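助成事業進捗報告書
サーキット走路逸脱判定装置「Skastulus」の開発および実証
提出先 Coman助成基金 技術審査担当
提出日 2019年2月15日
報告区分 中間報告(第2回)

1. 報告の範囲

本報告は、Zundovサーキットにおいて実施している走路逸脱判定装置Skastulusの開発について、前回報告以降の進捗、試験結果、予算執行の状況および残る課題をまとめたものである。前回報告で扱った方式選定の経緯と、コース所有者との工作物設置に関する協議は、変更がないため再掲しない。

対象カテゴリーは、同サーキットで開催される箱車のクラブ選手権と、単座の入門カテゴリーの二つである。二輪競技は助成申請の時点で対象外としており、本期間中も扱っていない。

2. 背景と目標の再確認

走路逸脱(いわゆるトラックリミット違反)の判定は、現状ではポストの監視員による目視報告と、競技管制室での映像確認を組み合わせて行っている。監視員の報告は無線で上がり、管制側が該当車両の映像を探し、競技長の裁定を経てラップタイム抹消または警告が確定する。予選では一つのコーナーに短時間で報告が集中するため、確定がセッション終了後にずれ込み、暫定グリッドの発表が遅れる原因になっている。

本事業の目標は、裁定そのものを自動化することにない。逸脱の候補を車両番号および周回と結び付けて管制室に提示し、映像確認に要する手間を減らすことが目標である。裁定権限は引き続き競技役員にあり、装置の出力だけを根拠にペナルティを科す運用は想定していない。この前提は申請書の記載から変更していない。

判定基準は「四輪すべてが白線の外に出た状態」とする。縁石は走路に含めない。この基準はクラブ選手権の特別規則に従ったもので、入門カテゴリーでも今季から同じ文言が採用された。前回報告では両者の差異を課題に挙げていたが、規則側の統一により解消した。

3. 装置の構成

装置は、路側センサー、集約盤、時刻同期部、判定ソフトウェア、管制室端末から成る。

路側センサーは縁石の外側に白線と平行に埋設する誘導ループで、車体下部の金属部分の通過を検出する。ループは二列とし、内列と外列の反応順序から進入と復帰を区別する。一列のみの構成では、縁石に片側を乗せただけの車両と全輪が外に出た車両を区別できないことが前回の予備試験で確認されている。

車両の識別には、既存の計時用トランスポンダーの信号を利用する。各車に新たな機器を搭載しないことは参加者負担の面から必須条件としており、今後も変えない。識別用の受信アンテナは対象コーナーの手前と出口の二か所に置き、その間の通過時刻を補間してループの反応と突き合わせる。

集約盤と受信部の製作はPlelteoが担当した。同社からは試作基板二枚と量産相当の基板一式が納入され、いずれも受入検査を完了している。試作基板のうち一枚で電源部の部品に実装方向の誤りが見つかったが、同社側で修正され、再検査に合格した。

4. 敷設工事

埋設工事は12月のコース閉鎖期間に実施した。対象は、最終コーナー出口、裏直線手前の左コーナー出口、および高速区間の複合コーナーの三か所である。集約盤から管制棟までの信号線を含め、敷設したケーブルの総延長は980メートルとなった。

当初の設計では、信号線を既設の照明用管路に通す計画であった。現地調査の結果、管路の一部で土砂の流入が見られたこと、また照明用電源線との並走区間が長くノイズの面で不利であることから、コース外周の排水溝に沿う別経路に変更した。変更に伴う費用の増加は第9章に示す。

ループの埋設溝は、舗装を切削した後に樹脂で充填した。充填面と周囲の舗装との段差は規定値以内に収まっている。ただし高速区間の複合コーナーでは、充填材の硬化時の気温が低く、表面の一部に浅い収縮が生じた。競技車両の走行に影響する程度ではないと判断し、春季の舗装補修に合わせて再充填する予定である。

排水については、施工後の降雨時に目視で確認した。縁石外側の水たまりの位置は施工前と同じであり、溝に沿った新たな滞水は認められなかった。

5. 判定ソフトウェア

判定処理は、ループ反応の抽出、車両との対応付け、逸脱候補の生成という三段の処理で行う。前回報告以降、主に二段目を改修した。

改修前は、ループの反応時刻に最も近いトランスポンダーの通過時刻を機械的に選んでいた。この方法では、接近した二台のうち後車だけが逸脱した場合に、前車に候補が付くことがあった。改修後は、手前と出口の両アンテナの時刻から各車の位置を推定し、反応の生じたループ区間に到達し得る車両だけを候補とする。該当する車両が複数残った場合は自動で絞り込まず、「車両未確定」として管制室に提示する。

時刻同期については、集約盤と計時システムの時刻差を60ミリ秒以内に保つことを要求仕様としている。閉鎖期間中の連続運転では、この値を超えた記録はない。ただし計時システム側の再起動直後に同期状態の表示が更新されない不具合があり、実際には同期しているにもかかわらず未同期と表示された。表示上の問題であり判定には影響しないが、管制員が装置の出力を信用してよいかを判断できなくなるため、優先度を上げて修正した。

管制室端末の画面は、逸脱候補を発生順に並べる一覧と、選択した候補の詳細から成る。詳細欄には車両番号、周回、コーナー名、ループの反応波形、および既設監視カメラの該当時刻の映像が表示される。競技役員への聞き取りでは、波形は裁定に不要との意見があり、標準では非表示とした。技術担当の権限でログインした場合にのみ表示する。

6. 走行試験

走行試験は、コース再開後の占有走行枠で実施した。使用車両は箱車と入門単座の両方で、一台による単独走行、二台の接近走行、および複数台の自由走行を行った。

単独走行では、運転者に逸脱の程度を指示し、片側の車輪のみ縁石外に出す走行と、四輪すべてを出す走行を繰り返した。正解の判定には、コーナー出口に仮設した定点カメラの映像を用い、試験担当者二名が独立に読み取った結果を突き合わせた。二名の読み取りが一致しなかった通過は集計から除外している。

集計対象とした通過は300件を超え、このうち装置の判定と映像による判定が一致しなかったものは17件であった。
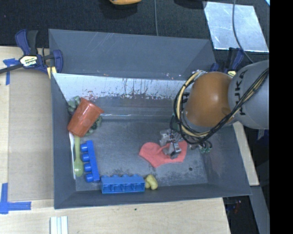
不一致となった通過のうち、装置が逸脱を見逃した事例はどのような条件で生じたか。

見逃しは、いずれも入門単座が縁石の末端付近で短時間だけ外に出た場合に生じている。単座は箱車に比べて車体下部の金属部分が小さく、外列ループの反応がしきい値に届かなかった。縁石の中央付近で逸脱した走行では、同じ車両でも検出できている。

不一致の内訳は次のとおりである。見逃しが9件、逸脱していない通過を候補とした誤検出が5件、逸脱の検出自体は正しいが車両の対応付けを誤ったものが3件である。

7. 不一致の分析と対策

7.1 見逃し

見逃しは前記の条件に集中している。原因はループ末端部の感度低下であり、受信部の故障や設定の誤りによるものではない。末端では磁界の分布が不均一になり、中央部と同じしきい値では単座の反応を拾えない。

対策として、末端区間に限ってしきい値を下げる方法と、ループを縁石の末端より先まで延長する方法を比較した。前者はソフトウェアの変更で済むが、誤検出の増加を招くおそれがある。記録済みの波形に新しいしきい値を適用したところ、見逃しのうち大半は検出できた一方、縁石に乗っただけの箱車を新たに候補とした例が現れた。後者は舗装の再切削を要する。

当面は車種別にしきい値を切り替える。車種はトランスポンダーの番号からエントリーリストを参照して得られるため、追加の機器は必要ない。ループの延長は、春季の舗装補修と同時に施工できる最終コーナー出口についてのみ、実施の可否を検討する。

7.2 誤検出

誤検出は、高速区間の複合コーナーに偏っている。波形を確認したところ、内列の反応が大きい一方で外列の反応は小さく、車体の張り出し部分だけがループ上を通過したものと推定される。箱車のサイド部分に装着された金属製の補強材が影響している可能性があるが、試験に用いた車両の仕様が限られるため、断定には至っていない。

本件については、他の仕様の車両で追加の走行を行い、反応の大きさと装着部品の関係を整理したうえで対策を決める。現時点で安易に外列のしきい値を上げると、見逃しの増加につながる。

7.3 対応付けの誤り

対応付けの誤りは、すべて二台の接近走行で発生した。二台がほぼ並走した状態でコーナーを立ち上がり、出口アンテナの手前で前後が入れ替わった事例である。位置推定は区間内の順序が変わらないことを仮定しているため、この条件では正しく機能しない。

改修版では、出口で順序が入れ替わった場合に自動で対応付けを行わず、「車両未確定」に分類する。記録データで再処理した結果、該当する通過はいずれも未確定として出力された。管制室での映像確認が必要になるが、誤った車両番号を提示することは避けられる。

8. 競技運営への組み込み

試験と並行して、競技役員との手順の調整を進めた。合意した手順の要点は以下のとおりである。

装置が出力した候補は、まず映像確認員が確認する。確認員は「逸脱」「逸脱なし」「判定不能」のいずれかを記録し、「逸脱」としたものだけを競技長に回付する。監視員の無線報告は従来どおり継続し、装置の候補に対応しない報告も同じ一覧に手入力する。装置の候補と無線報告のどちらを先に確認するかは定めず、発生時刻の順に処理する。

押し出しや回避によるコース外走行については、装置では原因を判別できない。確認員の画面に「他車の影響あり」の印を付ける欄を設け、印が付いた案件は競技長が前後の映像を含めて確認する。印の有無は裁定の記録に残す。

参加者への周知については、シーズン前の説明会で装置の目的と試験運用の範囲を説明する。試験運用中の大会では、装置の出力を正式な裁定に使わない。公式通知にもその旨を記載する方向で主催者と文案を詰めている。

端末の操作研修は、映像確認員の候補者を対象に実施した。操作そのものに関する問題は少なかったが、一覧の並び順が処理済みの候補と未処理の候補で混在し、見落としにつながるとの指摘があった。未処理を上段に固定する表示に変更し、再度確認を依頼している。

9. 予算執行

費目別の執行状況は別添の一覧表に示す。ここでは計画との差異が生じた費目についてのみ記す。

工事費は、信号線の経路変更により計画を上回った。増加分は、掘削を伴う区間の施工費と、屋外用ケーブルの追加購入費である。一方、照明用管路の改修費として計上していた額は支出していない。差し引きの超過分は、事前に承認を得た範囲内で予備費から充当した。

機器費は、集約盤の予備基板を量産相当の基板に統合したことで計画を下回った。残額は、出口アンテナの予備品の購入に充てる予定である。費目内での振替のため、変更申請は要しないと理解しているが、貴基金の解釈が異なる場合は指示を受けて対応する。

走行試験の費用は、占有枠の使用料と車両借用料から成り、計画どおりに執行している。第7章に記した追加走行は、クラブ選手権の公式練習に合わせて実施することで、新たな占有枠の費用を生じさせない計画である。

人件費および旅費に特記事項はない。

10. 工程の状況

工程表の作業項目のうち、センサー敷設、集約盤の設置、時刻同期の検証、単独走行および接近走行の試験は完了した。判定ソフトウェアの改修は、車種別しきい値の組み込みを残している。複数台の自由走行は実施済みであるが、台数が計画を下回ったため、本項目は未完了として扱う。

参加台数が不足した理由は、同時期に車両の車検整備が集中し、借用を予定していた車両の一部が使用できなかったことにある。不足分は、公式練習での記録取得によって補う。公式練習では走行内容を指定できないため、逸脱の件数は成り行きとなる。必要な件数に達しない場合は、シーズン前半の大会で得られる記録を合わせて評価する。

手順書の初版は完成し、主催者の確認を受けている。保守手順のうち、落雷後の点検項目は未記載である。集約盤の避雷器の交換基準についてPlelteoから資料の提出を受けた後に追記する。

11. リスクと対応

降雨時の検出性能は、本期間中の試験では十分に評価できていない。降雨の影響は小さいと見込んでいるが、根拠となる走行記録が少なく、現段階で性能値を示すことは控える。降雨時の走行が得られた場合は、路面の状態と波形を併せて保存し、乾燥路面の記録と分けて集計する。

縁石の改修計画が別途進んでいる。対象コーナーの縁石が幅広の形式に変更された場合、ループと縁石の位置関係が変わり、再敷設が必要となる。コース所有者からは、本事業の期間内に対象三か所の縁石を変更する予定はないとの回答を得た。期間終了後の扱いは、設備の所有権の移管と併せて協議する。

トランスポンダーの装着位置は、規則上一定の範囲で許容されている。位置の差は通過時刻の補間に誤差を生じさせるが、試験車両で最も前方と最も後方に装着して比較したところ、対応付けの結果は変わらなかった。現行の規則の範囲では対策を要しないと判断している。

管制棟の停電に対しては、集約盤と端末の双方に無停電電源を設けた。集約盤側は通信が途絶えても記録を続け、復旧後に端末へ送信する。模擬停電による確認では記録の欠落はなかった。

12. 次期の作業予定

次回報告までに、以下を実施する。

車種別しきい値を組み込んだ判定ソフトウェアの更新と、記録済みデータによる再評価。
公式練習における自由走行記録の取得。
箱車の補強材の有無による反応の差の確認。
高速区間の複合コーナーにおける充填材の補修。
最終コーナー出口におけるループ延長の可否判断と、実施する場合の施工図の作成。
試験運用大会での映像確認員の作業時間の測定。
保守手順書への落雷後点検項目の追記。

このうちループ延長については、施工の可否によって予算の組み替えが必要となる。実施と判断した場合は、施工前に変更申請書を提出する。

13. 貴基金への確認事項

第9章に記した機器費残額の扱いについて、費目内振替として処理してよいか回答をお願いしたい。出口アンテナの予備品は発注から納入までに期間を要するため、シーズン開始前の手配を希望している。

試験記録の公開範囲についても確認したい。助成条件では成果データの公開が求められているが、走行記録には車両番号と周回ごとの通過時刻が含まれ、参加者の競技上の情報に当たる。当方では、車両番号を置き換え、周回タイムを算出できない形に加工したうえで、波形と判定結果のみを公開する案を用意している。加工後のデータ項目一覧は別添に含めた。

別添
費目別予算執行一覧表
工程表(改訂版)
走行試験 不一致事例一覧
公開用データ項目一覧(案)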